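Progress report to the Borkgate Fund
Project: Evening classes in furniture repair and small home repairs, Drotlow Community Workshop
Prepared by Lucero Muñoz, project coordinator
Date: 24/05/2024

1. Where we are now

Since the last report we have finished the first course and we are in the middle of the second. The first course had 20 places and all of them were taken. Two people left before the end, one for a new job with night shifts and one for family reasons. The second course has the same number of places, and there is a waiting list of nine names. We did not expect a waiting list so early in the year.

The classes follow the plan which we sent with the application. The participants begin with loose chair joints, then drawers that do not close, then hinges and door handles. The lesson about wall fixings was moved to a later place, as the teacher, Orlando Villca, thought that people should be more confident with measuring before they start to drill. I agree with this change and we will keep it for the next course.

2. Money

The grant for materials was 1100 dollars. We have spent up to 1000 of it, mostly for wood glue, clamps, screws and sandpaper. The clamps cost more than we planned. Homex gave us a lower price for the screws, but the delivery came late and one lesson was done with what we had in the drawers. The rent for the room on Pacheco Street is paid until October and comes from our own budget. All receipts are in the separate folder.

3. Difficulties

The biggest difficulty is storage. The participants bring chairs and small cabinets from home, and a glued piece must stay in the room until the next lesson. Gilberto Tamayo has built a shelf along the back wall, but it is already full. We asked the owner of the building about the small room under the stairs – he did not say no, but he wants to see the insurance papers first. I sent them to him and I am waiting for the answer.

The second difficulty is the level of the group. Some people have never used a saw and others have worked in construction. Orlando now gives two versions of each task. It takes him more time to prepare, and I would like to pay him one extra hour for each lesson if the Fund permits it.

4. What the participants tell us

We gave a short paper form at the end of the first course. Most answers were positive, and the most frequent request was for more time with upholstery, which is not in our present plan.
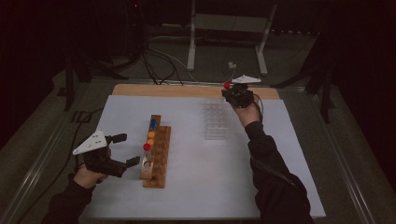 Anselmo Palomino wrote that he had repaired four kitchen chairs at home after the course, and that he would come back for a second one "if there will be something about old varnish, because I made a mess of mine." Another form asked for a later starting hour, and we will try this in October.

5. Next steps

The second course will finish as planned. After that we will open one Saturday-free month for repairs only, without lessons, so that people can complete what they have begun. Ulises Inga will be present with the keys and the tool list.

For the next period we ask the Fund to confirm two points: the extra hour for the teacher, and the use of the remaining materials money for varnish and brushes.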